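Lultwood Reading Rooms Project
Interim Progress Report to the Herudetti Fund
22 July 2023
Prepared by Frøydis Engström, Project Manager

1. Period covered

This report covers the second half of the first grant year. It should be read together with the budget statement sent in June, which has not changed except where noted in section 4.

2. Progress against the work plan

The grant supports the reopening of neighborhood reading rooms in the Lultwood district, with longer evening hours and a shared lending collection. The work plan called for nine rooms to be open by the end of the period. Five are now open to the public on the agreed schedule. Two more have passed their fire inspection and are waiting for shelving. The remaining rooms are delayed by lease negotiations, which are described under section 5.

The shared collection now holds 3,756 cataloged titles. Cataloging was slower than planned in the spring, when many donated books arrived without usable records and had to be entered by hand. Bendik Söderlund, who leads the collection work, has changed the order of tasks so that children's books and language-learning materials are entered first. These are the categories most often requested at the desks, and the change has shortened the wait for new items.

Borrowers can return a book to any open room, regardless of where it was checked out. A delivery van moves returns between rooms twice a week. The route was redrawn after the Tatia Street room opened, and the driver's hours remain within the approved amount.

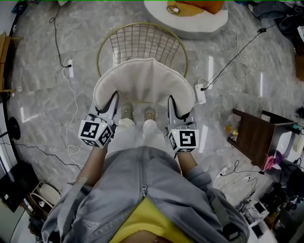 Evening hours have been well received. Attendance after 6 p.m. is strongest at Tatia Street and weakest at the Mill Road room, where bus service ends early. We have asked the transit office whether the last departure could be moved back and are waiting for a written answer. In the meantime, Mill Road will open one hour earlier on weekdays and close one hour earlier, so that total staffed time stays the same.

3. Staffing

All desk positions are filled. One part-time cataloger left in the spring and was replaced after a short gap. New staff complete a two-day orientation on the lending system, privacy of borrower records, and emergency procedures. A refresher on borrower records is planned for the fall – the current handbook does not cover shared family cards in enough detail.

4. Budget

Spending is below plan, mainly as a result of the delayed rooms. Rent and utilities are under budget, while shelving has cost more than expected. We request approval to move part of the unspent rent line to shelving. The total grant amount would not change. A revised table will be sent on request.

5. Issues needing attention

The owners of the remaining sites have asked for longer lease terms than the grant period allows. We have proposed a break clause and expect a reply before the next report. If the clause is refused, we will ask the Fund for guidance before signing.

The lending software does not yet send overdue notices in languages other than English. The supplier has accepted the request but has not given a delivery date. Desk staff are making reminder calls until the feature is available.

6. Next period

Planned work includes opening the two inspected rooms, completing the backlog of donated titles, and carrying out the first borrower survey. The draft survey questions will be sent to the Fund for comment before printing.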